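Home Explore Alerts Messages Profile

Raed Harb
Sep 21, 2026

1/ The supplier's report on our July stoppage came back this morning. It calls the whole thing "a minor seating variance". I was on the line that week, so a thread.

38 replies 112 shares

2/ For anyone new: we strip and rebuild used computers for resale. Since spring, memory sticks on one bench have been fitted by an arm running Skasau software. It was sold to us as able to feel when a stick has gone home. I had doubts in the meeting and I still have them.

3/ Over the run in question it fitted 663 sticks. The log has 552 as good first time. The rest were flagged for a person to check, and fair enough, a machine that asks for help is fine by me.

4/ The trouble was in the ones it passed. Elie Geagea pulled a tray for a spot check and found 26 sticks sitting high at one end. Every one had a green tick next to it in the log.

9 replies 41 shares

5/ How does a half-seated stick get a tick? The arm pushes, the push meets resistance, the resistance crosses a set number, done. A stick jammed on a stiff latch pushes back too. The number can't tell you which kind of resistance you've got.

6/ The report blames "latch condition on older boards". Well yes. They're used boards, that's the job. Nobody at Skasau can claim to be surprised by that, we sent them a crate of the things before we signed.

7/ Then the safety side, which gets one paragraph on the last page. Walid Darwish reached in to free a jammed stick with the arm on hold. Hold is meant to mean hold. The gripper closed by itself and caught his glove. He's fine. The glove isn't.

22 replies 87 shares

8/ The explanation is that the hold "timed out" and the arm went back to finish its last move. Someone chose that setting. I'd like to know who thought a timer was the right way to decide a man's hand is clear.

9/ Same sort of work, for those asking how tight it gets. Four slots, a latch at each end, and the fingers down over the socket bracket.

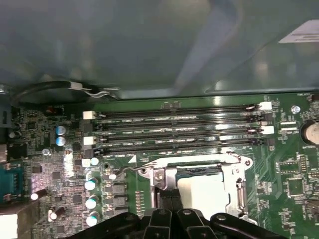
10/ WHAT WE'VE CHANGED
Power off at the wall before any hand goes in. Leen Sayegh looks at both ends of every stick, tick or no tick. That wipes out most of the time the arm was meant to save, and I've said so in writing.

11/ WHAT WE'VE BEEN OFFERED
A software update and 2 days of retraining. Retraining for us, that is. I've asked for the test results behind the update and so far I've got a brochure.

12/ If you run one of these, try it tonight: put it on hold, keep well back, and time how long it stays there. Post what you get. I'll add ours once Abelardo Lagos has finished his runs.

64 replies 205 shares

Home Explore Alerts Messages Profile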